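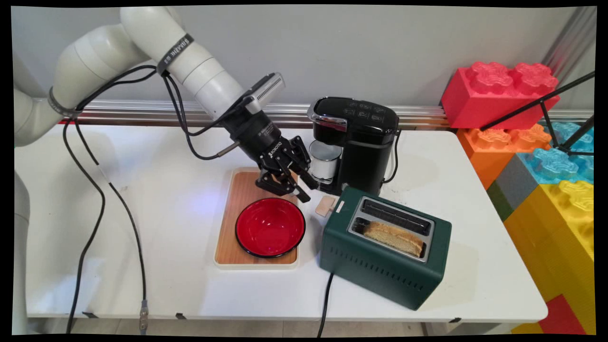
Will there still be a breakfast shift when the arm can run the toaster? One of the kitchen staff at Vallejo put the question to us before the first cabinet was unpacked, and added that the last company to come through with a machine had talked for an hour and never got to it.

The shift is still there. The start time moved, two of the station assignments changed, and the work sheet for the person at the counter was rewritten. The rest of this page covers how Zarnier works and what a customer's staff should expect from us.

What we do

Zarnier plans, installs and maintains small robot cells for workplace kitchens: staff canteens, hospital break rooms, campus pantries. We don't build arms or grippers. We select them, mount them, write the task programs, train the people who will work next to them and stay under contract for service. Our customers are mostly in-house food service departments with between 3 and 40 employees per site.

The tasks are short and repeated many times in a morning. Typical ones are loading bread, placing a cup, clearing a bowl from a tray and returning the tray to its start position. We work with ordinary countertop appliances, such as a two-slot toaster or a single-serve coffee maker, wherever the customer's volume allows it. Staff already know how to clean them, and a replacement can be bought the same day.

A standard station consists of one arm with a two-finger gripper, a camera at the wrist, a table, and the appliances. The task software is our own and is called Wunovach. It holds the task list, the speed limits, the stop log and the handover notes that staff enter at the end of a shift.

Where we work

The office and test area are in Tallineck. All task programs are run there on the bench before they go to a site. The bench uses the same model of toaster or coffee maker that the customer has, with the cord routed the way it will be routed on site. Cords account for a large share of our early stops and we now draw them on the layout plan.

The Vallejo site was our first installation outside Tallineck and is still the one we use as a reference when we write a quote. Other customers may visit by arrangement with the kitchen manager. Visits are kept outside serving hours.

What changes for staff

The following is taken from our staff information sheet, which is handed out before installation. The wording has been shortened for this page.

Tasks. The station takes over the items on the agreed task list and nothing else. Additions to the list go through the kitchen manager and are announced to the shift before they go live. Staff may ask for an item to be taken off the list at any time, and we are required to answer in writing.

Positions. Our contract includes a clause under which the customer states which positions are affected and in what way. We do not start layout work until that statement has been shared with staff. At Vallejo the hours removed from toast and coffee were moved to hot food and restocking. Some of the staff prefer the new split. Others have told us that restocking is harder on the back than the old counter work, and they are right about that. The restocking route was redrawn after the first month and the heavy items now go on the middle shelf.

Pace. The arm does not set the speed of the shift. Wunovach has no function for comparing a person's output with the station's, and we have turned down requests to add one. The stop log records the time, the task and the cause code. It does not record who was at the counter.

Camera. The wrist camera is used to locate cups, bowls and bread. Its pictures are kept only when a task stops with a fault, and they are erased after the service review. Any employee can ask to see what is stored.

Skills. Each shift has at least 2 trained operators. Training covers starting, stopping, clearing a jam, wiping down the gripper fingers, and re-teaching a position after an appliance has been moved. Training time is paid working time and is listed as a separate item in our quotes, so that it can't be absorbed into something else.

What does not change

Cleaning of appliances is done by people. So is anything involving knives, hot oil or allergen labels. Crumb trays are emptied by hand at the end of the shift, as before. Any guest who wants to be served by a person is served by a person, and the counter layout has to leave room for it.

Known limits

Thin slices are a problem. A soft slice bends in the gripper and goes into the slot at an angle, and for these we recommend that the toaster be loaded by hand. Shiny bowls can confuse the camera under strong overhead light; a matte bowl or a moved lamp usually solves it. Paper cups are handled with a lower grip force and a slower approach, which makes the station slower at peak time than an experienced employee. Customers who need more speed at peak should plan for a person at the counter during that period. Several do.

During the first service period at Vallejo the stop log recorded 127 stops. The largest groups were cords, bread position and cups left in the dispensing area by the previous user. We publish this figure because buyers ask for it, and because the staff who cleared the jams considered it only fair that it be stated somewhere.

How a project runs

Site survey, one morning, during normal service.
Task list, drafted with the people who do the work now.
Staffing statement from the customer, shared with staff.
Bench trial in Tallineck, open to any employee of the site.
Installation and operator training.
Side-by-side period, in which the old routine stays available in full.
Review, with the stop log on the table and the shift in the room.

The side-by-side period can't be shortened at the customer's request. It can be extended.

Service and contact

Service calls are taken by the people who wrote the task programs. Operators may call directly and do not need a manager's approval to do so. The number is printed on the inside of the cabinet door and on the front page of the operator binder. For quotes, site surveys and copies of the full staff information sheet, use the contact form or write to the Tallineck office.

Page last revised July 18, 2021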